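The Blue Table

By Manee Inthanon
April
6 min read
Print | E-mail

My uncle's shop was on the hill in Drergate, between the bakery and a house where the curtains were never opened. He repaired small things. Clocks, music boxes, the locks of suitcases, once a trumpet. On the door it was written KENDETTI REPAIRS, although our name is not Kendetti. He had bought the shop with the sign, and he said that a new sign costs money and the old one already knows the street.

I came to him when I was nineteen. I had finished my school badly and my mother thought that quiet work would be good for me. The first evening he gave me soup and a key, and a book with a grey cover in which all the repairs were written. The last number in it was 659. "Tomorrow you write the next one," he said. He went up to bed at half past eight, as he did every night of his life.

The next one was a woman by the name of Mrs Hayes. She brought a music box wrapped in a tea towel. It had been her sister's. It played, she said, but it left out notes, and the tune had become a different tune, which she did not like to hear in the evening. My uncle listened to it two times with his head down. Then he asked her when she needed it.

"Before my sister's birthday," she said.

"Is your sister coming for it?"

"No," said Mrs Hayes. "She is not coming."

He wrote this in the book also. I saw it later: Sister not coming. He wrote everything people told him, even when it had nothing to do with the repair.

It was I who took the music box apart. He sat next to me with his hands in his sleeves and did not help. I had believed that there would be a trick, some special knowledge which he would pass to me, but he only said, "Slower," and after some time, "Slower than that." When I put a piece on the wrong side he breathed through his nose. I learned to hear this breath before it came. By noon my back was hurting and I had taken out four screws and one spring, and I was as proud as if I had built a ship.

In the afternoon he went to the bank in Zurnska, which is two hours by bus, and left me alone with it. I did well for one hour. Then the bell of the door rang and I stood up too quickly, and my hip hit the table.

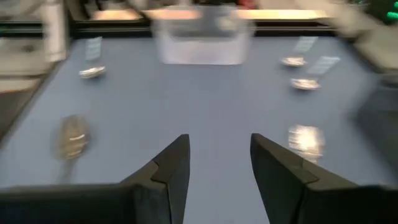
I have thought many times about how a small accident can be so quiet. There was no crash. The man at the door only wanted to know where the bakery was, and I told him, and he thanked me and left, and then I looked. The shiny metal pieces were lying across the pale blue top, each with a little light on it, and the plastic container where they should have been was standing far away near the black edge, pale and useless. I did not know any more which piece came before which. I sat down and put my hands in my sleeves, like him.

When my uncle came back it was dark. I had not touched anything. I had prepared a long speech on the subject of the doorbell.

He did not let me begin. He hung up his coat, moved the lamp nearer and looked at the table for a long time, as other people look at the sea. Then he took the smallest piece and put it in my palm.

"Where does it want to go?" he asked.

I said that I did not know.

"You took it out. Your fingers were there."

So I closed my eyes, because I was ashamed, and with my eyes closed I remembered the spring, and behind the spring a narrow place. I put the piece there. He breathed, but it was the other breath, the one he made when the soup was good.

We finished after midnight. He had never been awake so late since I knew him. The music box played its tune from the beginning to the end, and one note was still missing, near the last part. I wanted to open it again. He shook his head and folded the tea towel over it.

Mrs Hayes came in the morning. She listened, standing, with her bag on her arm. When the missing note did not come she made a small sound in its place, in her throat, at exactly the right height, and she did not seem to know that she had done it.

She paid and went down the hill. My uncle opened the grey book and gave me the pen.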